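Home Guides Storage Sorting Contact

Sorting building blocks by color in a divided tray
March 20, 2022 – by Pejman Hassanpour

Use a rigid plastic tray with fixed compartments and assign one color to each. Decide the order before starting and keep it. In the layout used for this guide, green goes left, yellow and orange go in the middle, and red goes right.

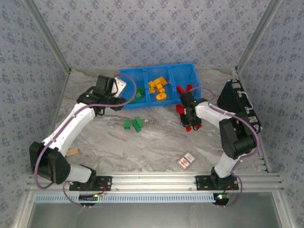 Hooman Hassanpour writes that he would merge red with yellow in a set under 500 pieces and keep the spare compartment for wheels.

Fill one color at a time. Lay flat pieces first and put arches and large rectangles on top, where they can be found without digging. Keep every pile below the divider – pieces above it migrate.
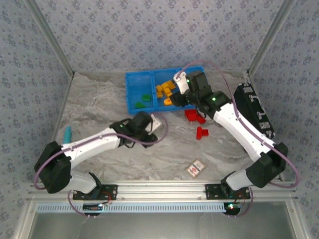
According to a reader signing as Brulter, sorting by shape is quicker to build from once a set passes 600 pieces. Color is still the faster first pass. Shape can follow inside each compartment.

Overflow goes in a deep, open-topped bin.
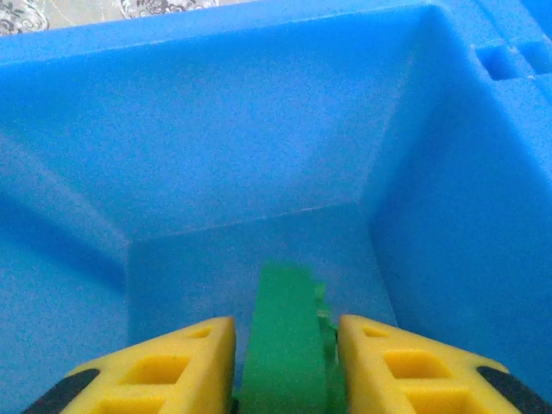 Limit the bin to 40 pieces per session. Lower them to the floor of the bin instead of dropping them, and sort them last.

To reset, empty all compartments and wipe along the partitions with a dry cloth.
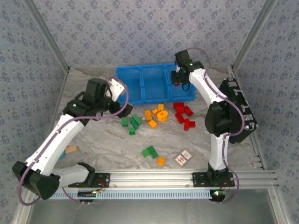

Divided tray, compartments empty.

Store the tray level.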